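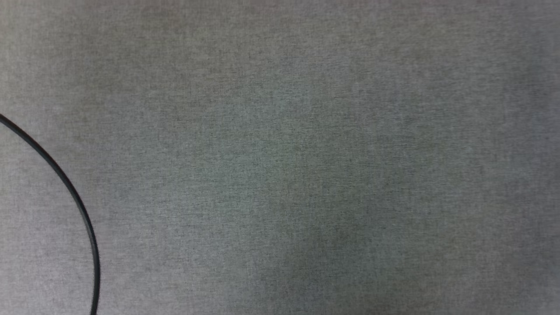 The fault I had come to Prasby to hear about was a protective stop on a two-arm folding station. Pleltero runs the station for garment work, and Milan Mulder, the controls engineer there, took our group through the fault log before we saw any folding. The arms stop when joint torque exceeds the expected value. On the bad run the left arm stopped during its return move, with no garment in either gripper. The log pointed to a collision, but the camera record had none. What the review came down to was cable slack. A thin black line lying in a curve on the gray fabric is easy to pass over, and the vision software passed over it too, as it had been set up to segment cloth and ignore anything narrow.

Mulder's account of the sequence was as follows. A loop of cable had worked down onto the work surface over several shifts. On the return move the link pressed the loop against the table edge and the cable went tight. Torque rose, the controller stopped the arm, and the operator cleared the stop and restarted. This was done 8 times before anyone opened a ticket. The last restart pulled a connector partly out of its socket, and the wrist camera dropped out while the arm was still moving.
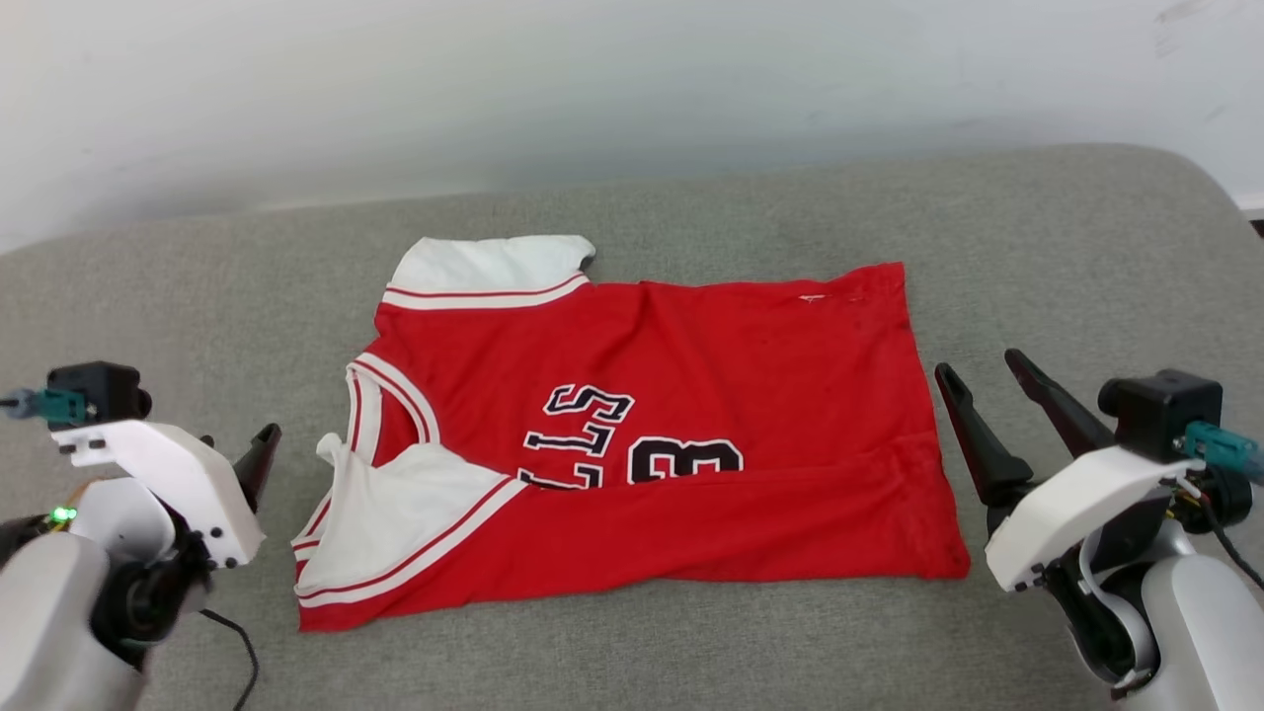
The arm traveled 191 mm after the camera signal was lost. Nothing was hit. Geerts, the integrator, had set the camera timeout at 300 ms, and the arm speed had been raised in May without a new check of that value. Mulder considers this the more serious finding. The cable was a housekeeping matter; the stop distance was a safety matter.

Changes made since:

Clamps added at the base joint of both arms.
Restart after a torque stop now needs a second person.
Camera timeout shortened and tied to arm speed.
Surface check for cables at the start of each shift.

I asked whether the segmentation would be changed as well. Fuvetti supplies that software, and the request is still open with them. The station has completed 1096 folds since the clamps went on, with no torque stops recorded on either arm.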